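Olari (Roboterarbeitsplatz)

Olari ist ein in Eigenbau entstandener Arbeitsplatz für einen mehrgelenkigen Roboterarm. Er wurde von Osian Prosser in der offenen Werkstatt Henenau aufgebaut und dient der Erprobung von Greifbewegungen an Verpackungen, vor allem an Kartons mit angelenktem Deckel. Der Name bezeichnet sowohl den Aufbau als auch die dazugehörige Steuersoftware.

Aufbau

Der Arbeitsplatz besteht aus Arm, Greifer, Tisch und zwei Kameras. Die erste Kamera sitzt am Handgelenk und bewegt sich mit dem Greifer, die zweite ist ortsfest montiert und erfasst den Arbeitsraum von außen. Beide Bildströme werden mit einem gemeinsamen Zeitstempel abgelegt. Der Steuerrechner, ein gebrauchtes Bürogerät, trägt in der Projektdokumentation die Bezeichnung Rampersad.

Als Arbeitsfläche dient ein Holztisch. Eine helle, einfarbige Unterlage wurde in einer frühen Fassung erprobt und wieder aufgegeben, da sich bedruckte weiße Flächen davon kaum abhoben. Die Maserung des Holzes liefert der Kantenerkennung zusätzliche Fehlstellen, die durch einen Filter für kurze Liniensegmente unterdrückt werden. Die Unterkante eines Kartons wird damit auch bei schräger Lage als durchgehende Gerade gefunden.

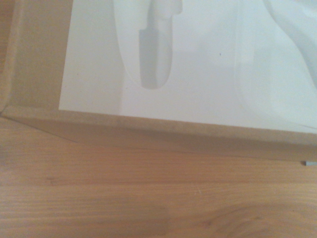

Warum wird die Lage des Kartons vor jedem Greifversuch neu bestimmt?

Schon das Andrücken des Deckels kann einen leeren Karton auf der Tischfläche verschieben oder drehen. Eine einmal gemessene Lage gilt daher nur bis zum nächsten Kontakt. Olari verwirft sie nach jeder Berührung und fährt den Arm zur Neuvermessung in eine Warteposition.

Kalibrierung

Die Zuordnung zwischen Handkamera und Greifer erfolgt über ein gedrucktes Schachbrettmuster, das aus 60 Stellungen aufgenommen wird. Stellungen nahe der Streckung des Arms werden ausgelassen. Die verbleibende Abweichung an der Fingerspitze wird mit 2 mm angegeben. Nach einem Wechsel der Finger ist die Kalibrierung zu wiederholen, nach einem Neustart des Rechners nicht.

Software

Die Ablaufsteuerung ist in Python geschrieben und trägt den Namen Nutalora. Sie kennt vier Zustände: Warten, Vermessen, Annähern und Greifen. Ein Rücksprung ist nur nach Vermessen möglich. In der ersten Fassung konnte der Arm aus dem Zustand Greifen unmittelbar in die Warteposition zurückkehren, was bei geöffnetem Deckel zu Kollisionen führte.

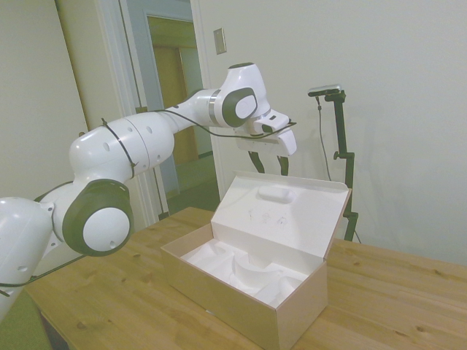 Seit der zweiten Fassung wird der Deckel als eigene Ebene geführt. Sein Öffnungswinkel geht in die Bahnplanung ein – der Greifer hält zur Deckelkante einen Abstand von 8 cm, solange kein Kontakt vorgesehen ist. Die Annäherung erfolgt mit verminderter Geschwindigkeit. Überschreitet der Motorstrom eines Gelenks den eingestellten Grenzwert, bleibt der Arm stehen und muss von Hand freigegeben werden.

Bekannte Einschränkungen

Glänzend bedruckte Deckelflächen stören die Lageerkennung bei seitlichem Lichteinfall. Kontrastarme Aufdrucke eignen sich nicht als Merkmale und werden nicht ausgewertet. Eine Erkennung von Einlagen im Inneren des Kartons ist in Nutalora vorbereitet, jedoch nicht freigeschaltet. Kabel am Arm werden im Kollisionsmodell nicht berücksichtigt; die zulässige Drehung des letzten Gelenks ist aus diesem Grund softwareseitig begrenzt.

Siehe auch: Bahnplanung, Hand-Auge-Kalibrierung, Parallelgreifer

Kontakt | © Werkstattwiki Henenau | Nach oben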